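**Plate racking arm, bench build (shared workshop)**

**hoani_bench**, 19 Oct 2018
Second-hand arm, parallel gripper, black wire rack against the wall. The job is plates into the dividers, one at a time. Pick height is taught by hand and the script is 415 lines.

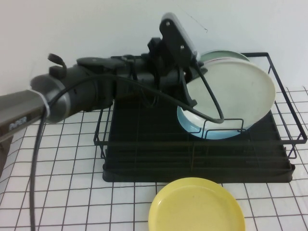 What are you using to set the grip force?
A fixed value of 600 in the config, the same for every plate.

**tavelum**
I'd change that. One fixed value is asking for a chipped rim. Mine ramps until the fingers stall.

**hoani_bench**
Tried ramping in April. It slowed every pick and the plates still slipped at the wrist turn. Fixed suits me.

**cundgate783**
I'm with tavelum on force, but I'd sort the cable first. A loop over the wrist will snag on a divider sooner or later. Clip it along the housing.

**hoani_bench**
Fair point on the cable. Clips ordered. Leaving the force alone.

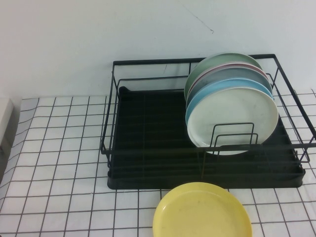 *Five in the rack, yellow one on the table.*

**tavelum**
Spacing looks tight to me. I'd still ramp it.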